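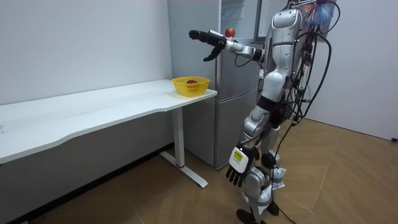
When does bus line 47 stop going through the old part of Flanurham? The last bus on the old route runs at the end of February, and from the first day of March the line goes by the ring road.

**Flanurham, 17 Feb 2024** – The bus company Meveo has confirmed the new route of line 47, after a winter in which the plan was changed, taken back and then changed again. The line will not pass the market square any more. It will leave the station as before, turn right at the Liapis bakery and follow the ring road to the hospital, where it joins the old route again.

Five stops are lost with this change: Market Square, Mill Lane, Old School, Church Steps and Lower Bridge. Two new stops will be opened on the ring road, one at the swimming pool and one in front of the Kuludent dental clinic. The stop at the pool will have a shelter with a bench. The stop at the clinic will have only a pole with the timetable for the moment, as the sidewalk there is narrow and a part of the hedge must first be moved.

Meveo gives the traffic in Mill Lane as the main cause. The lane is narrow, delivery vans park on both sides in the morning, and the bus often has to wait until a driver comes back from a shop. According to the company, a bus that loses time in the lane also arrives late at the hospital, and there many passengers change for the villages.

"We did not want to leave the center," said Kalliopi Koutsoukos, who plans the routes for Meveo. "I have driven through the lane myself with the drivers. You stand behind a van with flowers, the flowers are carried in one bucket after another, and in the meantime the connection at the hospital is gone. The passengers from the villages are then waiting in the dark, and they call us, and they are right."

On the ring road the bus will need less time, and the company promises that the connections at the hospital will be kept. The timetable stays nearly the same. The first bus leaves the station at 5 in the morning and the last one comes back late in the evening, like now. Only the departures on the return trip move by a few minutes, and passengers are asked to look at the new sheets, which will be put up at all stops before the end of the month.

## Signatures from the old town

In the old town the decision is not well received. A petition against the new route was signed by 681 people and was given to the town hall in January. It lay on the counter of the pharmacy, in the fish shop and in the reading room behind the church.

The person behind it is Ott Bite, who repairs shoes in Mill Lane and lives above his workshop. He does not drive a car. For him the new route means a walk uphill to the station or downhill to the ring road, and he says he can manage both.

"I can walk," he said. "But my customers bring me winter boots in a bag, and many of them are older than me. They come on the 47, they get off in front of my door, and they go home with the next one. If they must walk up from the ring road with the boots, they will buy new boots at the shopping center. The bus goes there also."

He agrees that the vans are a problem. His wish was that deliveries in the lane be allowed only early in the day, before the shops open, and that the bus could then pass freely. He wrote this to the town in the fall and received a polite letter, in which he was thanked for his idea. A second letter, he says, contained the same text.

The town hall answered our questions in writing. A rule for deliveries in Mill Lane "is being examined together with the traders" and could be decided later in the year. Until then the town supports the ring road route. The office also points out that the square is still reached by line 7, which comes from the east side and stops behind the town hall. Line 7 does not go to the hospital, however, and it does not run in the evening. Who wants to go from the square to the hospital will have to change at the station.

## Monthly tickets and school children

Monthly tickets that are already bought stay valid on both lines. Until now a ticket for line 47 alone was cheaper than a ticket for the whole town. People who live near one of the closed stops can change such a ticket at the Meveo counter in the station, and they can then also use line 7 without paying the difference. For this they need the old ticket and a paper that shows their address. The offer is valid through March and will not be continued automatically.

For the children at the primary school there is a separate solution. The school moved out of the old building near the Old School stop some years ago, but many families still use this stop in the morning. On school days one bus will be allowed to take the old route through Mill Lane, early enough that the vans are not there yet. It will leave the station at 7 and it is open to everybody, also to adults. On the bus sign it will carry the number 47 with the word SCHOOL. There will be no such bus in the afternoon – the children come home then at very different times, and the company says that one bus would not help.

Some parents had asked for a crossing light at the new stop by the swimming pool, where the cars come fast out of the curve. The town has agreed to paint a crossing. A light is not planned.

## Satisfied neighbors on the ring road

On the other side of the town the news is heard with more pleasure. The residents of the apartment blocks near the pool have asked for a bus since the blocks were built. Until now they had to walk to Lower Bridge, along a path that floods when the river is high. At the dental clinic too, the reception has already started to tell patients about the new stop when they make an appointment for March.

The Liapis bakery stands at the corner where the bus will now turn. Its two outside tables have to move closer to the wall, so that the bus has enough room for the curve. In return, the bakery will sell single bus tickets at the counter, including in the early morning, when the ticket office in the station is still closed. The ticket machine at the station remains, but it still does not give change.

## What happens with the old stops

The poles at the five closed stops will be taken away during the first half of March. The shelter at Market Square stays where it is, as it belongs to the town and not to the bus company. It is also used by people who wait for a taxi. The bench at Church Steps will stay too, after the parish asked for it.

Koutsoukos said that the route will be looked at again after the summer. If the town makes a rule for the deliveries by then, she does not exclude that a part of the buses could return to the lane. "I would need to see the lane free in the morning for some weeks, and not only on one good day," she said.

Bite has put a notice in the window of his workshop, with the departures of the early school bus and of line 7 written by hand. He also offers that shoes can be left for him at the Liapis bakery, in a bag with a name and a phone number on it. He will collect them in the evening.

The new timetable can be picked up on paper at the station counter, at the town hall and in the public library. Meveo will also hold an open hour for questions in the waiting room of the station before the change, and the time will be posted on the door. Passengers who have difficulty walking and who lose their stop are asked to speak to the company there or by phone, so that a ride with the town's call bus can be arranged. The call bus must be ordered the day before.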